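# Zernmont gripper recordings: README and shopping notes

Hi! If you found this folder because you're trying to work out what a small hand-held gripper setup costs you in parts, hours and desk space, you're the reader I had in mind. The recordings are in here too, but most of the questions I get are about money, so the money comes first.

I'm Iman Mahrous. I planned the buying for our group at Zernmont, and Justinas Baranauskienė did the recording and most of the repairs (and talked me out of at least two silly purchases, thanks Justinas!).

Last edited 11 Jan 2018

## What's in the folder

- `clips/` has 473 short recordings from the gripper camera
- `stills/` has single images pulled from the clips
- `budget.csv` is my planning sheet, one line per item, with what I guessed and what we paid
- `wear_log.txt` is Justinas's repair diary, very readable if you like that sort of thing

The clips are named by session and then by number. Two sessions from August have a gap in the numbering where I deleted files I had copied twice. Nothing else is missing.

## Buying the gripper

We went with the Uno kit from Gamage and got 5 of them. My first plan had fewer kits and a much nicer table, and I'm so glad I changed it. People want to record at the same time, parts need swapping, and a kit with its cover off for the afternoon is a kit you can't use. If you have to choose, spend on a second gripper before you spend on furniture.

The thing I got badly wrong was finger covers. I had one spare set per kit in the sheet, as if they'd last forever. They're a wear part! Put them on their own line, the way you would with printer ink, and look at the fingers before you place each order.

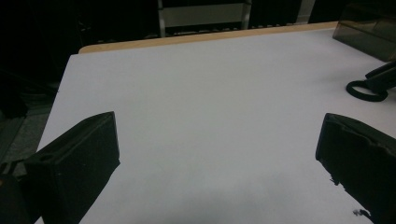

*Gripper fingers open over the white tabletop. The right one has a torn, frayed lower edge.*

Spare sets came to 189 dollars over the whole project, which I had down as zero for everything past the first box. It isn't a huge amount, but it came out of the line for storage drives, and then we were short on drives.

## Table and lighting

Get a plain pale top with a matte surface if you can. We looked at a glossy one from Cultuvstead that was cheaper and sent it back, as the overhead lights showed up in it as big bright patches. I'd also set aside money for a lamp or two. We didn't, and plenty of the clips are dim, with backgrounds that go almost black. Fine for what we wanted, maybe not for you.

## Planning the hours

This is the bit I'd underestimate again if I didn't have it written down. We spent around 153 hours recording, and that doesn't include charging, copying files or re-covering fingers. I'd leave a free morning after every long session for that sort of work. Justinas would say a free day.

## Known gaps

- `budget.csv` leaves out shipping for the first order (I lost the receipt, sorry)
- prices are what we paid, so please get your own quote
- the lighting changes between sessions and I haven't labeled which is which
- finger wear isn't marked per clip, only by session in the wear log

## Using it

Use the clips for anything you like and credit the Zernmont gripper recordings. If you fill in your own copy of the sheet, I'd love to see it, especially the spare parts lines.

Contact: Iman Mahrous, Zernmont | © 2018 Zernmont gripper recordings | Back to top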